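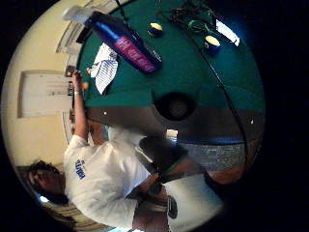 How to Start a Weekly Pool Night at Your Local Hall

Our town hall had a decent pool table under a dust cover for years, and getting a regular night going on it has been one of the best things I've done since moving to Tridstead. You don't need to be a good player (I'm certainly not!) and you don't need much money either. If you've got access to a table and a free evening, you can have this running in a month.

What you'll need

A table you can book for the same evening each week
Two or three straight cues and one short cue for the tight corners
A full set of balls, a triangle and plenty of chalk
A table brush
A whiteboard or a notebook
Tea, coffee and something to eat

Step 1: Sort out the evening

Pick one night and stick with it. We went with Wednesday, seven till ten, and I'd choose it again. Weekends look tempting on paper but half your people will be at kids' sport or away. Ask the hall for a block booking, as ours came down in price when we took the whole term in one go.

Step 2: Look over the table

Put a spirit level on the bed at both ends and across the middle. If it's out, most tables have adjustable feet, and a quarter turn does more than you'd think. Then roll a ball slowly down the length, both ways, and watch where it drifts.

Brush the cloth from one end to the other, always in the same direction, and finish by getting under the cushions where the chalk collects. If there's a rip, get a fitter in. We paid $585 for a full recover, which felt like a lot until I saw how the balls ran afterwards — what a difference!

Step 3: Fix up the cues

Hall cues lead a hard life. Roll each one along the table and retire any that wobble badly. New tips are cheap. Glue-on ones from the Ollov range have lasted well for us, and you only need sandpaper, a sharp blade and a bit of patience. Leave the glue overnight before anyone plays.

Step 4: Agree on one set of rules

Everybody grew up with different house rules and everybody's sure theirs are the real ones. Print a single page and stick it on the wall. Ours covers what happens on a foul, whether you have to nominate the pocket on the black, and what happens if you sink the white on the last shot. One page is plenty.

Step 5: Run it so people get plenty of games

With one table, waiting is your biggest problem. Winner-stays-on is fun for the winner and pretty dull for anyone who's just learning, so we swapped to doubles after the first hour. Four people playing at once, short frames, names on the whiteboard. If you get 14 people along, doubles still gives everyone a fair go.

Later in the term you can try a ladder. Put the names up in any order and let people challenge the person one or two spots above them. Our ladder has 21 names on it now and the arguments over the middle rungs are terrific.

Step 6: Look after beginners

Save the first 30 minutes for anyone who wants to practise. Start with a comfortable stance, a loose grip on the back hand and a steady bridge on the front one. Have them roll the white up the table and back so it stops near the cushion, over and over. It teaches pace, and it makes a good little contest too.

Step 7: Pack up properly

Brush the cloth, put the balls back in their tray, stand the cues in the rack and pull the cover over. Don't lean cues against a wall during the week or they'll warp. Write down anything that needs buying before you lock up — we're always short of chalk.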